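휴대용 이식판으로 입문한 사람 계신가요? (팀게이트 얘기 좀 합시다)

소리만크게
일요일 내내 붙잡고 있다가 글 씁니다. 팀게이트 휴대용 버전, 드디어 엔딩 봤어요! 거치판은 어릴 때 사촌 집에서 조금 해 본 게 전부라 사실상 이번이 첫 플레이였는데요, 생각보다 훨씬 매운 게임이더라고요. 특히 4스테이지 얼음 동굴... 발판이 화면 밖에 있는데 그냥 감으로 뛰어야 하는 구간이 세 번이나 나와요. 거치판도 원래 이랬나요?

버섯기차
거치판은 화면이 넓어서 다음 발판이 다 보여요. 휴대용은 캐릭터를 크게 그려 놔서 시야가 반토막 난 거고요. 저는 이건 그냥 설계 실수라고 봅니다. 솔리먼이 버노라 시절에 만든 전작도 똑같은 문제가 있었는데 후속작에서 또 그랬잖아요.

othmane_f
실수라고 하기엔 좀 억울하죠 ㅋㅋ 위쪽 버튼 꾹 누르고 있으면 카메라가 올라가요. 아래도 되고요. 설명서 20쪽에 나와 있는데 중고로 산 분들은 설명서가 없으니 모르는 경우가 많더라고요.

버섯기차
그거 알고 하는 말이에요. 서 있을 때만 되잖아요. 얼음 위에서는 계속 미끄러지는데 언제 꾹 누르고 있나요.

othmane_f
벽에 붙으면 멈춥니다. 동굴 들어가자마자 왼쪽 벽에 붙어서 보시면 돼요. 저랑 나왈 누나는 그렇게 깼어요.

소리만크게
헐 카메라 올라가는 거 지금 알았어요. 저 그 구간에서 목숨을 60개는 날렸는데요... 그래도 음악이 좋아서 참았네요. 동굴 음악은 진짜 그 작은 스피커에서 어떻게 그런 소리가 나오는지. 이어폰 꽂고 들으면 베이스가 따로 놀아요, 꼭 해 보세요. 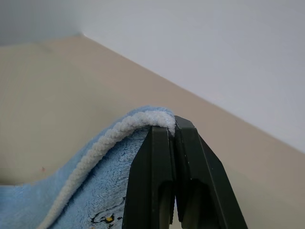
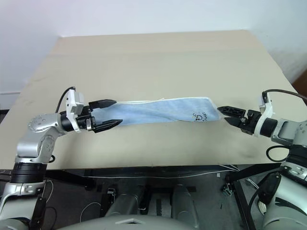 음악 얘기를 더 하자면 저는 3스테이지 늪지대 곡이 최고였어요. 거치판 곡을 그대로 줄인 게 아니고 아예 새로 쓴 것 같던데, 혹시 두 버전 다 들어 보신 분? 그리고 숨겨진 동전은 다 모으면 뭐가 나오나요? 제 점수가 2409점에서 멈췄는데 이게 높은 건지 낮은 건지도 모르겠어요.

늪지대주민
늪지대 곡은 휴대용 오리지널 맞아요. 거치판 늪은 느리고 축축한 분위기인데 이쪽은 거의 행진곡이죠. 전 거치판 파입니다. 닉네임 걸고 말하는데 거치판 늪이 이 시리즈 최고의 곡이에요.

버섯기차
음악만큼은 저도 휴대용 손 들어 줍니다. 욕은 했어도 카트리지는 아직 갖고 있어요.

후다필랄리
동전 다 모으면 펜우드라는 보너스 스테이지가 열려요. 짧긴 한데 적 배치가 제일 재밌습니다. 점수는 동전 빼먹고 2409면 꽤 높은 편 같은데요? 저는 첫 엔딩 때 928점이었어요. 부끄럽네요 ㅋㅋㅋ

소리만크게
보너스 스테이지가 있다고요?! 엔딩 봤다고 자랑하러 왔는데 다시 해야겠네. 동전은 보통 어디서 제일 많이 놓치나요?

후다필랄리
2스테이지 폭포 뒤요. 폭포가 그냥 배경처럼 보이는데 두 번째 거는 들어가집니다. 그리고 얼음 동굴 끝에서 출구로 바로 가지 말고 한 칸 아래로 떨어져 보세요. 죽는 구멍처럼 생겼는데 안 죽어요.

버섯기차
ㄴ 바로 그런 게 불만이라고요. 죽는 구멍이랑 안 죽는 구멍이 똑같이 생겼으면 그건 비밀도 뭣도 아니고 찍기예요.

othmane_f
바나나 모양 화살표가 구멍 위에 떠 있는데요? 흑백 화면이라 벽 무늬에 묻혀서 그렇지 있긴 있어요.

버섯기차
묻혀서 안 보이면 없는 거죠.

늪지대주민
두 분 지난번 스레에서도 이걸로 싸우셨잖아요 ㅋㅋㅋ 글쓴 분, 세이브는 스테이지 나와서 지도 화면에서 하세요. 안에서 끄면 동전 다시 주워야 합니다.

소리만크게
지도에서 저장, 메모했습니다! 방금 폭포 뒤에 들어가 봤는데 진짜 방이 있네요. 오늘은 여기까지 하고 얼음 동굴은 내일 밤에 다시 가 볼게요. 왼쪽 벽, 위로 꾹.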